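Towel hire and laundry: frequently asked questions

How many towels should we order?
Most swimming clubs and small gyms allow 2 per visitor per day. If you are unsure, start low. We can add to a standing order at any time in the week.

What sizes do you supply?
Hand, bath and pool. All are cotton terry and come folded in bundles of 35.
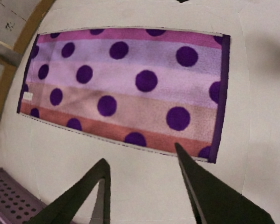
Bundles are tied with tape and should be kept off the floor. Please return the tape with the used towels.

Can we send our own towels to be washed?
Yes. Each one needs a sewn label with your account number. Unlabelled towels go to the Dewan depot and are held until the end of the month.

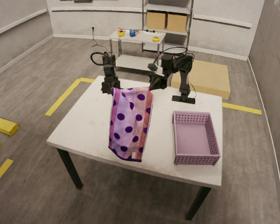 Do you wash colours separately?
Darks and lights are washed apart at 40 degrees. New dark towels may shed dye, so wash them once yourselves before sending them in.

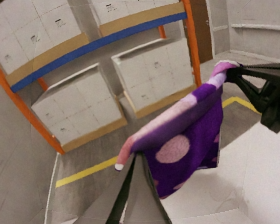
Fabric softener is not used on any load. It coats the loops and the towel takes up less water.

What happens if a towel is lost or torn?
Lost towels are charged at the price on your agreement. Small pulls in the loops are trimmed free of charge. Do not tug them.

Who do I speak to about an invoice?
Shiuli Pramanik handles accounts. For deliveries, ask for Kasun Thambiah. 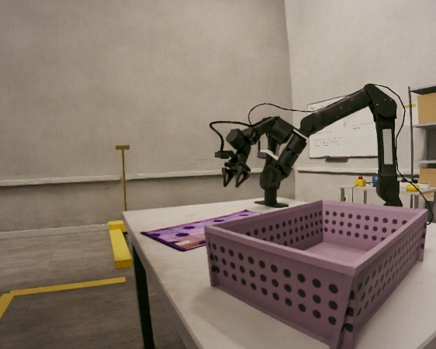
Can I cancel a standing order?
Yes, with one full week's notice in writing.

Last updated 30 July 2024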